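Ticket 416: Fridge not holding temperature, Prendura kitchen
Opened 25 June 2025
Status: monitoring
Category: appliances

Reported fault: lower compartment warm by mid-afternoon, freezer section icing up at the front. Dial was on 2. Household had already moved milk to the other unit.

Checks done: power at outlet normal. Compressor cycles. Door gasket cleaned with warm soapy water and dried. Dial moved to 4. Probe left on the glass shelf overnight, reading about 7 degrees at 6 a.m. Target is below 5. Freezer flap to be kept shut between uses, as ice builds up fast when it is left ajar.

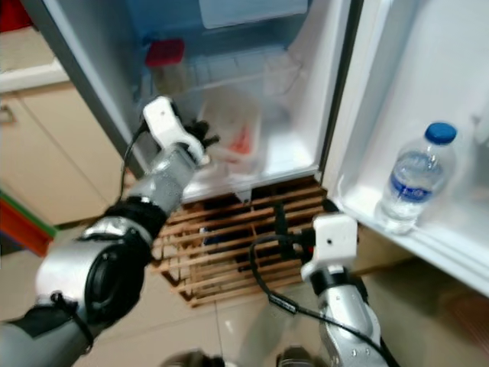
Tymoshchuk replied that the dial setting was unlikely to be the whole cause, and asked whether bagged food had been sitting hard against the back wall, where it blocks the cold air. The same fault at Clulura cleared after a full defrost and a new gasket.

Action: bags to stay clear of the back wall. Slatted base grille to be vacuumed and nothing stored behind it. Defrost booked, allow 2 hours with towels down. Gasket on order from Ukia, part number to be added when confirmed. Probe stays in until the ticket is closed.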